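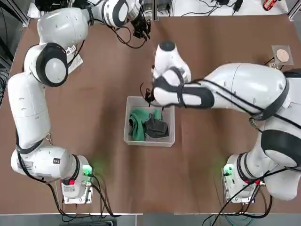
How often should a small investor check the safety settings on an online brokerage account?

Twice a year is enough for most people, plus once more any time you change your phone number, your bank or your email address.

Brokerage Account Safety Checklist, with Comments
Urkcombe Small Investors Group
Checked Wed 21 May against the group's practice account at Serkine. The last check was in February.

Each item is marked OK, Fix or Watch. OK means it was in order on the day. Fix means it was wrong and has to be changed before the next trade. Watch means it is allowed to stay as it is until the next check. The comments apply to our account, but most brokers have the same settings under slightly different names.

Part A. Getting in

A1. Password is used for this account and nowhere else.
OK
Comment: Changed after the February check. The old one had also been used for the group's mailing list.

A2. Two-step login is turned on.
OK
Comment: Uses an authenticator app. Text message codes are still listed as a fallback, see A3.

A3. Text message fallback is turned off.
Watch
Comment: Serkine will only let you turn this off once you have saved a set of backup codes. The codes were printed in May but have not been tested. Test one, then switch the fallback off.

A4. Phone number and email on file are current.
OK

A5. Email account has its own two-step login.
Fix
Comment: Missed last time. Anyone who gets into the mailbox can ask for a password reset, and the reset link is good for a full day. Turn it on at the email provider. There is no setting for it at the broker.

A6. List of trusted devices has been reviewed.
Fix
Comment: An old tablet is still on the list. Remove it, then log out of all sessions. You will have to sign in again on the phone and the laptop, so have the authenticator app handy.

A7. Outside apps with access to the account have been reviewed.
Fix
Comment: The Hutapea portfolio tracker was linked for a trial and still has permission to read balances. It could not place trades. Removing it from the phone does not end the permission. You have to go to Linked Services in the Serkine account and press Revoke.

Part B. Money in and out

B1. Linked bank account is the right one and is the only one.
OK

B2. Withdrawals to a new bank are delayed or need a second approval.
OK
Comment: The hold is on. It is a nuisance if you change banks, so start that early.

B3. Daily transfer limit is set to something you would really use.
OK
Comment: Set to $2,000. The default was much higher. It can be raised for a single day and drops back the next morning.

B4. Alerts are on for every deposit and withdrawal.
OK
Comment: Alerts go to email and phone. The minimum amount was lowered to $40 in February so that small test withdrawals would show up. Keep it there.

B5. Idle cash: you know where it sits overnight.
Watch
Comment: The statement calls it a sweep program and gives the name of a bank. The coverage for cash at a bank and the coverage for securities at a broker are different things with different limits. Read the sweep disclosure and write down which one applies. We have the disclosure but have not finished reading it.

Part C. Trading permissions

C1. Account type is known (cash or margin).
Fix
Comment: This was marked OK in February and that was a mistake. The account was opened as margin, which was the box already ticked on the sign-up form. We have never borrowed anything. Ask for a change to cash. Before you do, check that no trade is waiting to settle, or the request is turned down.

C2. If the account is on margin, the maintenance rules have been read.
Watch
Comment: Falls away once C1 is done. Members with margin accounts of their own should note that the broker can raise the requirement on a single stock without much warning, and can sell your shares to meet it. It does not have to call you first.

C3. Share lending is set the way you want it.
OK
Comment: Turned off. Some members leave theirs on for the extra income. On our balance it paid very little. While shares are out on loan you generally can't vote them.

C4. Options permission is off or at the lowest level you need.
OK
Comment: Off.

C5. You have read the broker's terms on restricted trading.
OK
Comment: Read in full at the May meeting. Serkine's customer agreement says it may limit orders in any security at its own discretion, including letting customers sell but not buy. It does not promise notice. Several people were surprised by this, but the terms at Hutapea read much the same. If being able to buy on a given day matters to you, compare agreements before you pick a broker. A second account elsewhere is the usual workaround, and then this whole list has to be done for that one as well.

C6. Open orders have been reviewed.
Fix
Comment: Found a limit order for 100 shares that was entered as good till canceled and forgotten. It was well under the market, so it had not filled. Cancel it. Check the default setting on the order ticket too. Ours was changed to day orders only.

C7. Default order type is limit, not market.
OK
Comment: Market orders placed before the open can fill a long way from the last price you saw.

C8. Fractional shares: you know they may not transfer.
Watch
Comment: If you move to another broker, the fractions are normally sold and the cash is sent over. In a taxable account that can mean a small gain or loss to report.

Part D. Records

D1. Statements are saved somewhere other than the broker's site.
OK
Comment: Saved through the end of last month. 23 files in the folder, all open without trouble.

D2. Trade confirmations match the statement.
OK
Comment: Only the last quarter was compared.

D3. Cost basis method is set and written down.
Watch
Comment: Set to first in, first out, which is the default. Nobody has asked to change it. If you want to pick lots yourself, choose them at the time of the sale. Fixing it later is hard, and after settlement it is usually not possible.

D4. Trusted contact is on file.
Fix
Comment: Blank. A trusted contact can't trade or withdraw. It is only a person the broker may call if it can't reach you or thinks something is wrong. The form is one page.

D5. Beneficiaries are on file.
Does not apply to a group account.
Comment: It does apply to nearly everyone's own account. Check it after a marriage, a divorce, a birth or a death. On a retirement account, the name on the form generally wins over the name in a will.

D6. You know how to reach the broker when the app is down.
OK
Comment: Phone number is on paper in the front of the binder. Take it from a statement. Search results for broker help lines sometimes lead to fake ones, and a caller who asks for your login code is not from the broker.

Part E. Messages and tips

E1. Members know how to report a suspicious message.
OK
Comment: Forward it to the broker's fraud address without clicking anything, then delete it.

E2. No trades have been made on the strength of a chat group or an unknown caller.
OK
Comment: One member was added to a messaging group that claimed to be run by Serkine staff. It was reported and the member left the group.

E3. Any adviser or newsletter the group pays for has been looked up.
OK
Comment: We take the Bisetti monthly letter and nothing else. The publisher gives general commentary only and has no access to the account.

Items to fix before the next trade

A5 Email two-step login
A6 Remove old tablet
A7 Revoke Hutapea tracker
C1 Change margin to cash
C6 Cancel forgotten order
D4 Trusted contact form

Do C6 before C1. An open order can also hold up the change of account type.

Blank copies of this list are in the back of the binder. Members using it at home should cross out A7 if they have never linked anything, and should add a line for each extra account. Please don't write passwords or backup codes on it.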